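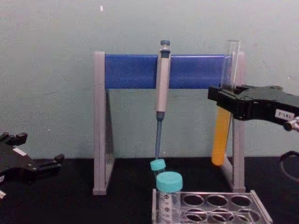

Small Bench, Gurnness Teaching Lab

This page covers the small bench at the back of the Gurnness lab, where new students learn to handle a pipette before they move to the shared benches. It was put together by Marilou Malabanan, with notes from Ilango D'Souza. The room was repainted in August and the older gallery has been taken down.

The bench is kept sparse on purpose. Students get a stand, a pipette, a clear rack and whatever tubes the day's exercise calls for. Everything else stays in the drawers until it is needed. Bags and coats go on the hooks by the door.

Rack and tube

The clear rack sits in front of the pipette stand. A tall glass tube stands in the back row with its lower half full of orange-yellow liquid. Glass tubes are used for the color exercises so that students can read the level from the side. They should bend down to eye height and read the bottom of the curve.

Most of the rack is left open. Students tend to fill the front row first, and then have to reach over their own tubes to get to the back. We ask them to start at the back and work forward.

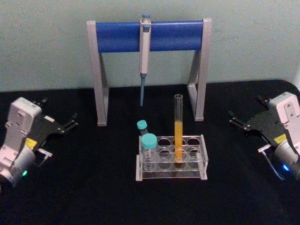
Pipette stand

The stand has gray legs and a blue bar across the top, and the pipette hangs from the bar with its lower end pointing down. It goes back there between steps. A pipette laid flat on the bench can let liquid run up into the body, and Jouko Tuominen then has to take it apart and clean it.

Each group of 12 shares this bench in turns, 2 students at a time. The first session is spent only on the plunger: first stop, second stop, slow release. Water is used for that part. Colored liquid comes in at the second session, and by the third most students can work without looking at the printed sheet.

At the end of a turn the rack is rinsed and left to drain, the tubes go to the wash tray, and the black top is wiped down. Eetu Kuusisto keeps the sign-up list for extra practice time. 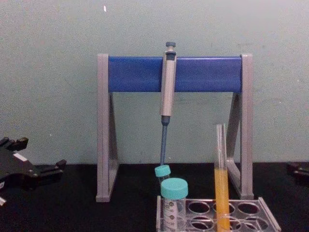
Pipette on the blue crossbar of the stand, small bench, Gurnness.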